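Jul 15, 2023, Jaime Carrilho wrote:
> Does anyone still use a wooden plate rack? Ours is metal and
> the rust has got into everything. Dosutus do one but I've no
> idea if the pegs are any good for ordinary dinner plates.

Hi Jaime,

Yes, and I wouldn't go back! Mine's the plain sort, two rails of pegs with thin bars across, and the taller posts at one end are handy for leaning a chopping board on. I don't soak it, just a wipe and then stand it up somewhere airy (the last one went black underneath by August – my own fault). Deep bowls are hopeless in it, mind you, but flat plates like the blue one go in fine.

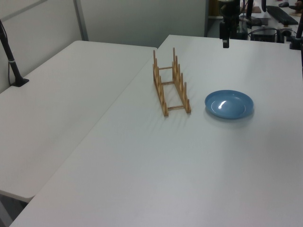 If you do get one, give it a bit of oil before you start, and let me know what Dosutus want for postage.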